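FOR IMMEDIATE RELEASE
2025-11-24

Trurkmont Says Kitchen Robots Are Not Ready for the Kitchen
Appliance tester declines to put its approval mark on any robot arm sold for home chores

Trurkmont, the independent product testing house, said today that it will not give its approval mark to any robot arm marketed for household work in the coming season. The decision follows a review of countertop trials and of the sales claims made for machines in this class.

"The ads say these arms will tidy your kitchen," said Ayana Tsegaye, head of home testing at Trurkmont. "What we have seen is an arm that may be able to help with one drawer, in one kitchen, with an engineer in the next room. That is a fine research result. We would not call it a product."

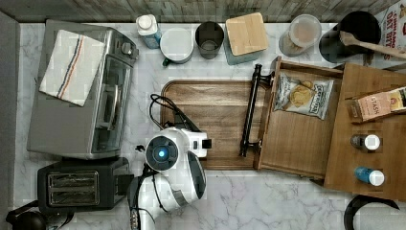

A robot arm at the cutting board during the countertop trials. Photo: Trurkmont

Trurkmont's test plan covers 204 short chores of the sort people do without thinking. Put the chips away. Close the drawer. Wipe up under the toaster. Hang the towel back where it was. Each chore is scored on whether it gets done, how long it takes, and how often a person has to step in.

The last of these is where most of the claims fall apart, according to the company. Sales videos are often sped up, and few of them say how many tries came before the one on screen. Trurkmont will ask every maker that applies for the mark to hand over unedited footage of 300 attempts in a row, failures included. No maker has done so to date.
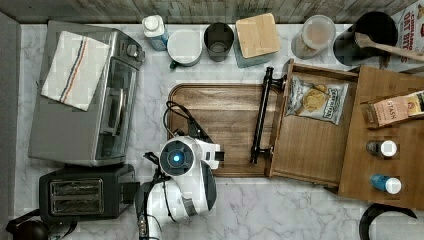 "A kitchen counter is a crowded place," said Alper Dursun, who wrote the test plan. "There's a cord here and a bottle there, and the bag of chips is never the same shape twice. A person works around all that half asleep. I would like to see an arm do it on a bad day before I tell anyone to spend money."

Dursun also raised the question of room. An arm that reaches across a cutting board is using space the cook needs, and Trurkmont found little in the sales material about where the thing goes at dinner time, who cleans it, or what it does when a child's hand comes into its path.

The company was careful to say that it is not against the technology. Arms have earned their keep for years on shop floors where the same part arrives in the same spot all day. Trurkmont's own packing line uses one. Its view is that success at that kind of job says very little about a home.

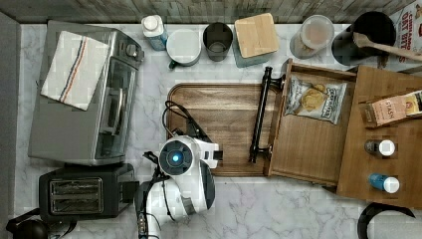

Price is a further sticking point. Trurkmont set its value test at $3000, including setup and two years of service. For that money, the company says, an arm should finish a chore in no more than twice the time a person needs, and should do it in a kitchen it has never seen before.

Makers who disagree are invited to prove it. Trurkmont will open its test kitchen to outside entries in February, with an entry fee of $2000 per machine, returned in full if the machine meets the standard. Results will be published either way.

"I hope somebody gets their fee back," Tsegaye said. "I hate putting dishes away as much as anyone."

About Trurkmont
Trurkmont tests appliances, tools and home goods for retailers and the public. It takes no advertising from the makers of the products it reviews.

Media contact
Lucero Ticona, Press Office, Trurkmont
Copies of the full test plan are available from the press office on request.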